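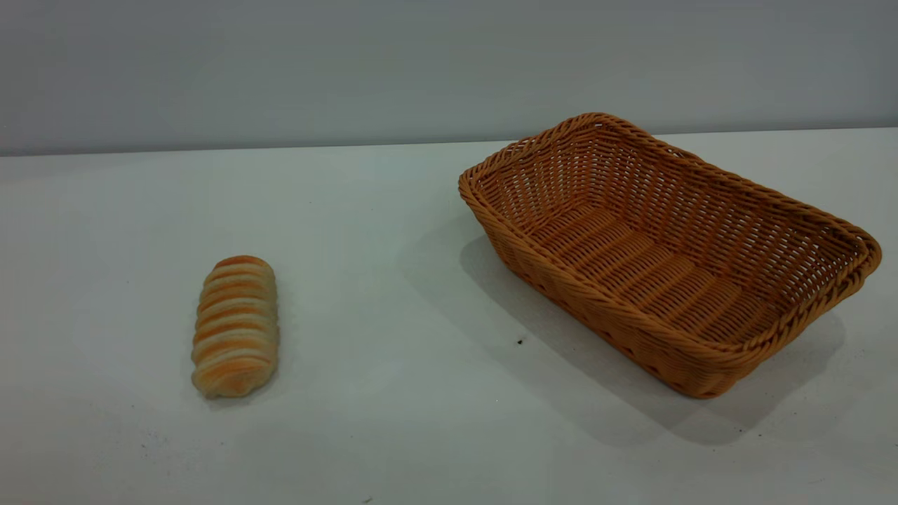 I did the Lelport break room before I'd even had coffee, so forgive the typos. Fridge is fine, outlets are fine, and I'm so happy with the new wall color (pale gray, finally no more mustard!). The white tabletop is mostly clean, but it has a few faint smudges and somebody's bread roll sitting on it. Food goes on a plate or in the fridge, please!

**Walk-through, 2021-12-09**

- [x] Extinguisher by the door: gauge in the green, tag good until April
- [x] Fridge at 38 or under: yep, and it smells a lot better than last time
- [ ] Microwave: door latch sticks. I put in a ticket with Trurko, please use the other one for now
- [x] Exit path clear: 55 inches at the tightest spot, plenty
- [ ] Power strips: 4 on the wall side, and one is plugged into another one. Come on, folks
- [x] First aid kit: topped up, but we're down to 8 of the big bandages
- [ ] Exit light: flickers when you hit the test button. Needs a battery

I'll swing back once the battery shows up and check off the last box.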